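3.2 Closures and carrying parts

The bags in the Watcombe group were examined after the fabric tests reported in Section 3.1. All are black fabric goods intended for daily carrying, and most were bought secondhand through Lundham, so the amount of earlier use is unknown. Wear was graded by eye on the scale of Flillier and Ellery, which runs from 0 (as new) to 7 (part no longer usable). Zippers were graded separately from the fabric beside them, as the two tend to age at different rates. The slider, the pull and the adjoining seam were each given a grade.

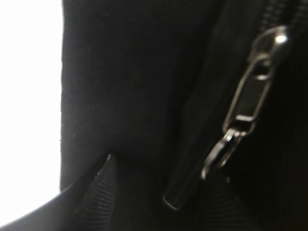 Figure 2. Zipper slider and pull tab with piped seam alongside, close view.

The open form of pull tab, with a cutout through its center, was treated as a single part together with any small loop or clip at its lower end. Where the fabric next to the closure had a napped surface, lint was removed with a dry brush before grading. Selected zippers were then opened and closed for 3000 cycles, with a pause after every 40 cycles to clear loose fibers from the teeth. Creases in the panels were recorded but carried no weight in the grade.

Handles were assessed with the bag standing upright on a flat white surface and the strap allowed to hang freely over the front panel.

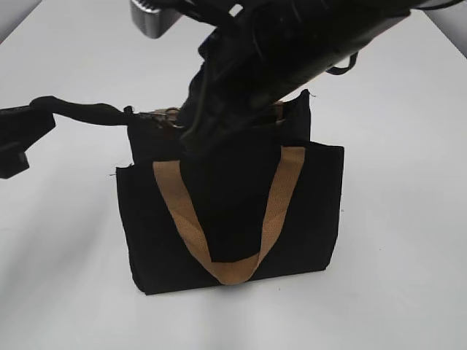 Woven webbing presents a difficulty for visual grading. Its color shifts where the strap folds, and a darker area at a fold can be mistaken for soiling. Each strap was therefore graded twice, once hanging and once laid flat, and the lower of the 2 values was kept. Loose threads at the panel corners were noted as a finishing defect and left out of the wear grade, except where a seam had opened. Strap attachment points are treated in Section 3.3, together with the results of the static load test.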